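Print this page | E-mail this thread
Search forum Keywords Go
Reading time: 2 minutes

Storing brushes upright in a cup, yes or no?

tuvov_home
I am reorganising the small things near our bathroom and I want to stop using the drawer. My idea is one cup for each person, with the brush standing in it. My neighbour says this is bad for the bristles. What is your opinion?

Stastier
I did it for 11 months with no damage. Put the handle down and the bristles in the air, then nothing touches them. A drawer is worse in my experience, everything collects lint. 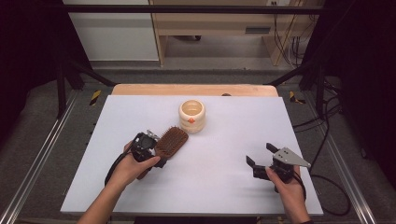

bakos50
My problem with the cup method is the weight. A round brush is fine, but a paddle brush has all its mass at the top. With a wide flat head like this brown one, I would want a heavier cup than you use for toothbrushes. Mine fell over every Saturday when the kids were getting ready for netball.

Stastier
Then put some pebbles in the bottom. It costs $2 at the discount shop.

bakos50
Pebbles collect hair and dust, sorry, I don't agree. I changed to a hook on the wall and I am happy with it.

Burnenov
Hooks need a hole in the handle and mine has none. I vote for the cup, but measure the inside first. Some handles are thicker than you expect. A light colour also shows the dirt sooner, so you remember to wash it.

tuvov_home
Thank you all. I will try the cup without pebbles and keep the hook for the travel brush.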